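About Jernel

Jernel is a small school for adults who want to learn bookbinding and paper repair. We are located in the old part of Biminmont, on the second floor of the former Rainer printing house, and we teach in the evenings and during the day. Most of our students have a regular job and come to us after work. Some of them later bind books for money, but the larger part do it for their own shelves.

The school was opened in November with one workbench, two sewing frames and a cast iron press which came with the rooms. The press is too heavy for the stairs, so it was a condition of the lease that we keep it. We are glad of this now. Every student uses it in the first course, and it still closes more evenly than the newer ones.

Today we offer 3 courses. The first is the basic course, in which you fold, sew and cover four books, beginning with a thin notebook and ending with a round-backed book in full cloth. The second is about repair: torn pages, loose joints, broken spines. The third is for leather, and we ask that you take the basic course before it, or show us work of the same level. A group has 7 students at most.
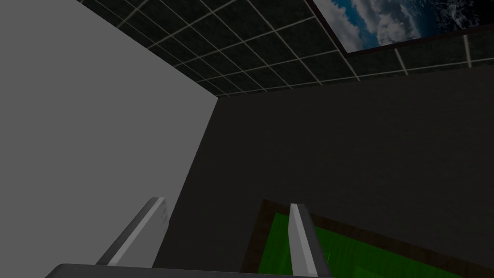 Do I need to bring my own tools to the first lesson?

Tools for the basic course are included in the fee, and they stay at the school between lessons. If you already own a bone folder or an awl you like, please bring it. For the leather course you need your own paring knife, and we will help you choose one.

We are also asked often about materials. We buy our board and cloth from Prokora, a supplier we have worked with from the beginning, and students can buy from our stock at the price we pay. Paper is a more difficult matter. For repair we use only long-fibered Japanese tissue, in several weights, and wheat starch paste that we cook in the morning. The paste does not keep well, so what is left on the second day is thrown away.

Besides teaching, we have a lending library of 693 books on binding, papermaking and the history of print. Many are in German or French, but the drawings are clear also without the language. Students may borrow two at a time for one month. The marbled papers in the flat drawers do not leave the building, but you can look at them whenever the school is open.

We do not take repair orders from the public. For a family Bible or a valuable book, please contact a trained conservator in your area. If the book is yours and you wish to try it yourself, the repair course is the right place, and you may bring it to the first evening so that we can see what it needs.

New groups begin when enough people have signed up. You can put your name on the list at the school office, and we write to you two weeks before the first lesson.

Page last changed: Sep 16, 2023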